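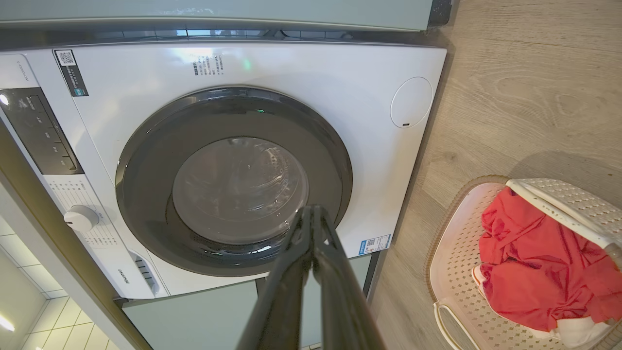

Rila-Laundry is a small dataset for comparing two wrist cameras and two sets of gripper fingers on one household task: working at the door of a front-loading washing machine. We made it because our older set, Barnwood, has only matte objects and open shelves, and the models trained on it did poorly near glass and glossy plastic. The camera sits at the wrist and sees both fingertips at all times. It is not mounted level with the floor, so the washer can lie on its side in the picture, with the control panel running down the left. Please do not rotate the images before training. The controller works in the same camera coordinates, and a rotated image will not agree with the recorded motion.

Contents

The set has 1026 episodes for training and 800 for testing the cameras against each other. Each episode is one folder with the color video, the arm joint positions, the finger opening and a short text instruction in English. Depth is not included. We recorded it at first, but on the door window the values were too noisy to be useful.

Hardware compared

Fingers: "Berge" is a long, narrow pair with ribbed tips. "Urach" is shorter and has soft pads. Both fit the same two-finger gripper body.

Cameras: A has the wider lens. B has less distortion but it loses the fingertips when the gripper is fully open.

Controller: the same for all episodes, with firmware 3.

What we found

The long fingers reach the door rim more easily, and they also hide less of the window. The short fingers hold thick cloth better. For the cameras we have no clear winner. Reflections on the dark ring around the glass are the main difficulty with both, and small green reflections were sometimes detected as a status light. If you use a light detector, mask the door first. 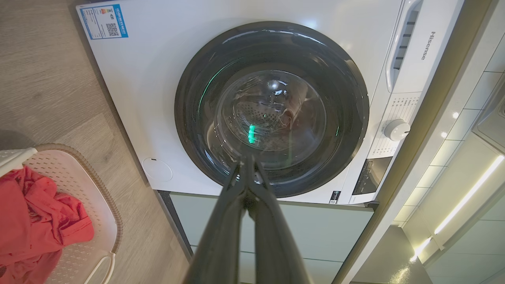 Known problems

All episodes come from one kitchen and one washer, so results may not transfer to other models. The time stamps in folder 1802 are wrong and we left this folder out of both lists. In a few episodes the instruction says "basket" when the goal is the drum. We will correct this in the September release.

License

Free for research and teaching. For other use please write to us first.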